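Setting Finger Travel and Offset on a Hand-Held Gripper

5 min read

These notes cover the second stage of the hand-held gripper build: fitting the fingers, zeroing the travel and checking the grip against a real object. The first stage (mount and trigger linkage) has to be finished before you start. Drawings follow the revision C set that Ziad Zein posted to the Konlow shared folder in November.

Tools and parts

Two flat fingers, printed in black, matte face inward
M3 cap screws and washers
2.5 mm hex key
Digital calipers
Spring scale
Low-strength threadlocker
A light plastic object with a lid or latch

Fitting the fingers

1. Back the trigger off until the linkage is slack. Slide each finger onto its carriage with the matte face turned to the centreline.

2. Start the screws by hand. Leave them loose enough that the finger can still be rocked by a degree or two.

3. Close the gripper slowly. The two faces should meet along their full height. If they touch at the tips first, shim behind the base with a single washer and try again. If they touch at the base first, check for stringing on the carriage before you reach for the file.

4. Tighten the screws a quarter turn at a time, alternating sides. Open and close between turns.

Setting the travel

The stop on revision C is a threaded collar. Wind it out fully, open the fingers and measure tip to tip with the calipers. Wind it back in until the opening matches the figure on your drawing, then lock it with the grub screw. Revision B users have a fixed stop and can skip this part.

Don't use the linkage itself as the end stop. The Rizk pins will take it for a while, then the holes go oval and the left finger starts to lag.

Checking the grip

A hinged compartment organizer makes a useful test piece. It is light, the walls flex, and the lid and latch give you several different things to take hold of. Put it on a flat table and stand so that both fingers stay in view of the camera for the whole approach.

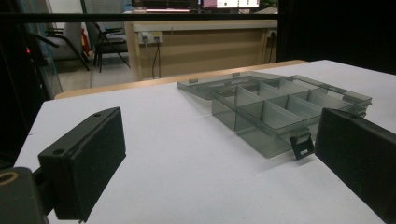
Approach with the fingers level and parallel to the table. Close on the tray walls until they just begin to bow, then read the force at the trigger with the spring scale. Mine settled at 300 grams after the shims went in; before that it was 379, most of it friction in the left carriage. Anything much higher and the operator's hand will tire well before the end of a session.

Repeat the check on the lid with one finger only. Push from underneath at the free edge and watch the base of the finger for movement. Visible flex at the base means the screws have bedded into the plastic and need another quarter turn.

Work through the latch last. It is the smallest target and will show up any sideways play that the wider grips have hidden.

Locking off

Once the readings repeat, remove one screw at a time, apply threadlocker and refit. Keep it off the printed parts, as some grades will craze the plastic. Leave the assembly overnight before loading it again.

Record the tip opening and trigger force in the build log, along with the drawing revision. Wiring the trigger sensor is covered in the next stage.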